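Tiston two-arm cell: questions people keep asking

Maintained by Bianka Pintér. Last gone over in June. If your question isn't in here, read the Diltano manual first and then ask me, in that order.

Do I need to re-zero the arms every morning?
The manual says so. I stopped doing it and checked once a week for 17 weeks, and the zero moved when somebody leaned on an elbow or swapped a motor, and at no other time. Check it on Friday. Re-zero if it's off.

The Dretard software says "calibration excellent." Can I trust it?
It gave me the same message with a finger screw missing. The score tells you the fit converged. Touch the two grippers together tip to tip over the middle of the table and look at the gap yourself.

Why are the walls papered?
So we can change what the cameras see behind the arms without moving the cell. The panels lift out from between the corner posts. Whether swapping them makes any difference to the results is still an open argument, and I'm on the side that wants to see numbers. Don't wipe them with anything wet.

Can I move the arm bases along the rail?
You can, and then you own the recalibration of both arms. Mark the old position with tape before you loosen anything. Two people have told me they would remember where it was.

One gripper closes slower than the other. Bad motor?
Probably a cable. Everyone wants it to be the motor because motors come in a nice box. Power down, follow the cable from the wrist back along the forearm, reseat both ends, try again. If it's still slow, swap the finger motors left to right and see whether the fault goes with the motor. Only then open a new one.

How often should the joints be serviced?
Tanoli quotes 1000 hours. Our left arm has 2960 on it with one elbow replaced, the right arm has fewer and has been worse. I log the hours and I listen to the joints. Grinding means stop.

Is the wrist camera mount meant to wobble?
No. Tighten it, then redo the camera calibration, even if the picture looks fine to you.

What about soft or sticky stuff in a bowl?
Fine if it stays in the bowl. Wipe the jaws at the end of every session, including the inside faces, and keep crumbs out of the vented tray under the rail. Food in the finger pivots has cost us more downtime than any electrical fault.

Does the warm-up routine do anything?
It takes 60 seconds and I have never measured a benefit. Run it anyway, it shows up a loose cable before you've started work.

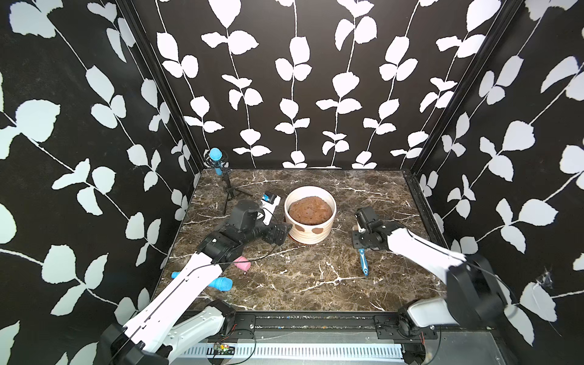 Who is allowed to press reset after an emergency stop?
Whoever pressed the stop, once they have looked at both arms and the cables. If that person has gone home, leave the cell off and write it in the log.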